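Sobia Ghauri spends most of her working week picking up groceries and putting them down again. She records examples for Flolier, which trains a system to tidy kitchen tables, and she has been at it since February.

"People think we write rules for it," she says. "We do the chore by hand, with the grippers on, and it learns from that." Her group has around 900 recordings so far - milk cartons, boxes, whatever is in the cupboard.
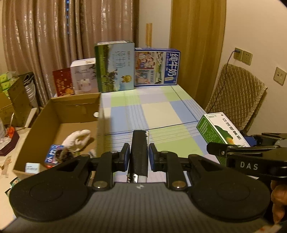 Does a clumsy attempt get thrown out?

Ghauri keeps it if the person recovers and finishes the job, and deletes it if they give up.

Her colleague Sombat Mahawong checks each recording before it goes in. He says the tiring part is the wrists. "Two hours and I want a cup of tea," he says.

They plan to move on to a different tablecloth next, then a darker room. Ghauri would like more homes to record in, and is asking her neighbours.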